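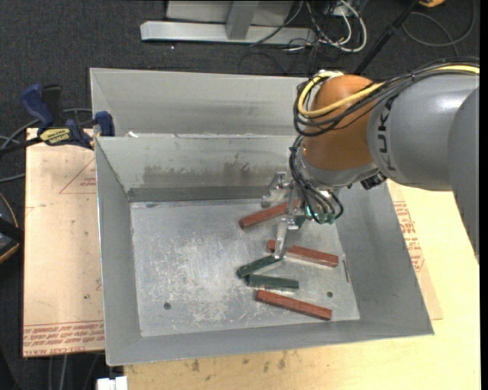 Filed under: Workshop & Play
2 min read

The Big Block Sort is back!

If you came to the last open Saturday you'll know how quickly a few painted blocks can take over a room. We started with one table and finished with most of the floor, and Thomas Tedesco was still finding greens under the radiators on the Monday. So we're doing it again on Sat 19 December, with more space and (finally) enough tea.

The plan is simple. All 248 blocks come out, they get sorted by colour, and then we build. The reddish brown ones are my favourites, I'll admit it. They have a warm, bricky look that makes even a wonky wall seem like part of a proper old house, and a couple of dark greens laid in among them look lovely, like shutters or a bit of hedge. Maarten Claeys disagrees and wants a tower in green only. He is welcome to try!

A word on storage, as several of you asked. We tried cloth bags, then cardboard boxes, and both were hopeless by June. Plain sheet-metal bins have been the best thing we've bought all year. A big open one lets you see every block at a glance, you can reach right into the corners, and a scuffed floor doesn't matter one bit. Go for wide and shallow if you have the choice. Small hands can't get to the bottom of a deep one, and tipping it out makes a racket you'll hear in the car park.

Kianoush Ghasemi has been repainting the tired ones and has got through 40 so far, two coats each, with a light sanding between. The trick with the red is to thin the first coat a little, otherwise it goes gloopy along the edges. She'll have brushes out from ten if you fancy joining in, so wear something old.

Spare blocks are very welcome too, any oblong shape, painted or bare. Pejman Hassanpour has a sack of offcuts from his shed that we haven't even opened yet, and I can't wait to see what's in there. Doors open at half past nine, and we'll build until the light goes.

Milard Workshop Newsletter | Contact us | Back to top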